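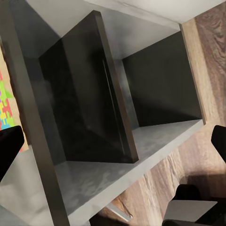 Figure 1. Simulated view of the open shelf, both compartments empty, with gripper fingers at the left and right sides.

Clamik project – minutes of the working meeting on simulated evaluation
Date: 18/12/2018
Place: Starnside, small meeting room, with the Azar group connected by phone
Present: the simulation group, the learning group, the Azar group
Apologies: the hardware group (written comments were received before the meeting)

1. Minutes of the previous meeting
The minutes were accepted with one correction. In the part about camera settings, "fixed exposure" should be read as "fixed field of view". The exposure is still changed between episodes.

2. Room model
The simulation group presented the present state of the room. The room has now the table, the wall with the framed prints, the red chair, the plastic bin with the books, and the shelf. The marble-like pattern on the table top was discussed for some time. The Azar group finds it too strong in the middle, where the dark patches are, and asked if it can disturb the detection of small objects. The simulation group answered that this is wanted, as a plain white table gave results which were too good and did not hold when the surface was changed.
The shelf boards have a slight shine, and the compartments become very dark inside. The learning group would like to keep it so. It was agreed that brightness in the compartments is not corrected by hand, but that the light position may be moved at the start of each episode.
The wood-grain texture is accepted for this version. The knots are larger than on real boards, and the hardware group has written that it looks strange to them, but it has no effect on the contact model.

3. Result of the test with Stidus
The learning group reported on the first full test of the Stidus policy. The policy was trained with 1000 simulated demonstrations and then tested on 102 episodes with new start positions of the ball. No demonstration was recorded with the start positions used in the test.
The task is to take the tennis ball from the table between the two grippers, lift it, and hold it until the end of the episode. An episode is stopped after 40 seconds. When the ball leaves the table, the episode counts as failed, also if the time is not over.
The learning group explained that most of the failures are of one kind. The two grippers come together too early, while they are still above the ball, and the fingers of one side then block the other side. The policy does not recover from this position. It waits, makes small movements, and the time runs out.
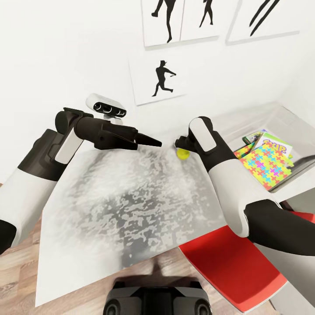

Figure 2. Left and right gripper with the fingers nearly meeting above the tennis ball.

There was a longer discussion about the cause. The following opinions were given:
– The wrist camera of the left gripper is tilted upward in some arm positions and then looks toward the wall. The policy may receive a lot of wall and prints, and very little of the ball. (learning group)
– The demonstrations contain few cases where the ball is close to the base of the robot, so the arms must fold more than in training. (Azar group)
– The finger tips are modeled a little wider than they are on the real gripper. (hardware group, in writing)
It was not possible to decide between these from the data which were shown. The meeting agreed that the numbers for success are not given outside of the project before the test is repeated.

4. Proposal for the repeated test
The learning group proposed to repeat the test in two conditions, once with all camera images and once with the left wrist image replaced by a gray image. If the result stays nearly the same, the wrist image is not used much by the policy, and the training should be looked at first. The proposal was accepted. The same 102 start positions shall be used in both conditions, in the same order.
The Azar group asked for a third condition without the prints on the wall. This was not accepted for now, because the computing time is needed for the shelf task. It can be asked again in February.

5. Shelf task
The shelf task is not yet tested with a policy. The compartments are to be left empty at the start, and the robot shall place one object in the compartment which is named in the command. The simulation group pointed out that the words "left" and "right" are not safe here. The view can be strongly tilted, and it must be written down from which camera the words are meant. Decision: the words are always meant as seen by a person standing in front of the shelf.
It is open which objects will be used. Books from the bin were suggested, but they are thin and difficult to grip from the side. The Azar group will send a short list.

6. Actions
Simulation group: measure the finger tips again together with the hardware group, and correct the model if necessary.
Learning group: run the repeated test and store all failed episodes with the images of every camera.
Azar group: list of objects for the shelf task.
Starnside: reserve computing time for both tests.

7. Other points
The file names of the old recordings still contain the former project name. They will not be changed, as several scripts depend on them.
The next meeting will be in February, at Azar. The day will be sent by mail.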